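Keep the Office Kitchen

The company that runs our building in Praltlow wants to close the shared kitchen on the second floor and turn it into two meeting rooms. Bokier, the landlord's agent, says the space is underused. I think this is a mistake, and I think the count behind it was done badly.

There are 155 people on our floors. Bokier looked at the room in March, at ten in the morning and at three in the afternoon. Very few people eat lunch at those times. Between noon and one there is a line for the sink.

The offer in return is a discount at Sezer, the cafe across the street. A sandwich and a drink there cost more than most of us spend on two days of food from home. People on lower pay will notice that first. So will anyone with a diet the cafe does not cater to.

There is also the matter of time. We get 46 minutes for lunch, an odd number left over from an old shift pattern. Crossing the street, ordering and coming back uses up a good part of it. Heating up last night's rice takes three minutes.

Meeting rooms are easy to book on the fourth floor. Leftovers can't be heated in a meeting room. A plain counter and a microwave are cheap to keep, and they let people eat what they want.

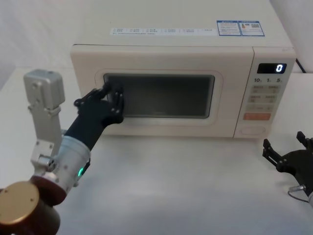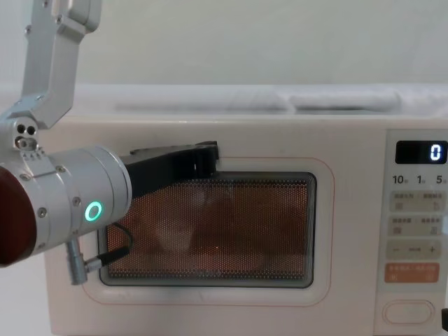
Comment from Prulovel_Reader: We lost our kitchen two years ago and the discount ended after 60 days. Ask them to put the cafe deal in writing, with an end date, before anyone agrees to anything.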